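5.3 Slip and double-layer faults during folding
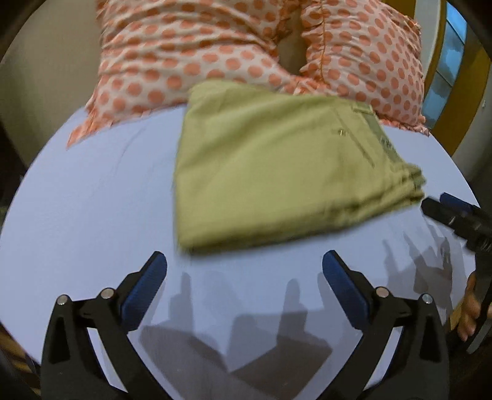
Figure 7. Folded trousers between the two hand-held grippers, with a polka-dot garment at the far side of the table. Wrist view.

Of the 1692 folding demonstrations recorded for the Humlow set, 66 were rejected during review because the state of the cloth no longer matched the recorded action. We had expected most rejections to come from lost tracking. Tracking loss was responsible for 22 of them. The remaining 44 were grasp faults, and this section deals with those.

Grasp faults fell into 2 types. In a slip fault, the fingers close on an edge, the lift begins, and the cloth leaves the pads before the fold line is reached. The recorded finger width then drops to its minimum while the wrist carries on along its path. In a double-layer fault, the fingers take up one more layer than intended, and the lower layer is dragged along with the upper one. Double-layer faults are harder to find in the logs. The finger width differs from a correct grasp by less than the noise in the width estimate for thin cotton, and only by slightly more than the noise for heavier cloth. All of the double-layer faults reported here were found by a reviewer watching the video.

Trousers were the worst garment for both types. Once folded, a pair presents several edges stacked close together, as at the lower right of the bundle in Figure 7, and the operator has to choose among them with a fingertip much thicker than the gap between layers. Pockets and belt loops add to the trouble. A pad that lands partly on a raised seam makes contact there first, and the flat cloth next to it is held with little force or none. We saw this in the slip faults at the waistband in particular.

Shadows are a second concern. Under the room lighting used for the Humlow set, the grippers cast soft grey shadows across the tabletop, and these move with the hands. The edge detector of Guo, which we used to label fold lines, treated the border of a shadow as a cloth edge in a number of frames. This did not cause any grasp fault during recording, as the operator was not relying on the detector, but it did cause faults later. A policy trained on the unfiltered labels closed on the bare table beside the garment, and on the Oltero arm this drove the fingertips into the surface until the force limit tripped. The arm was stopped and the run logged as a safety event. The pads were replaced before testing went on.

We made three changes after that event. The force limit on the downward axis was lowered. Labels in shadowed regions were removed unless the same edge appeared in the view from the other wrist. A hold step was added after each grasp, in which the arm lifts a short distance and checks the finger width again before it commits to the fold. The hold step catches slips well. It does nothing for double layers, for the reason given above.

Fiifi Ametepe reviewed all of the rejected demonstrations and sorted them by fault type. We did not have a second reviewer, so no agreement score is given. The Hernard garments, which are mostly knitwear, were recorded under different lighting and are treated separately in Section 5.4.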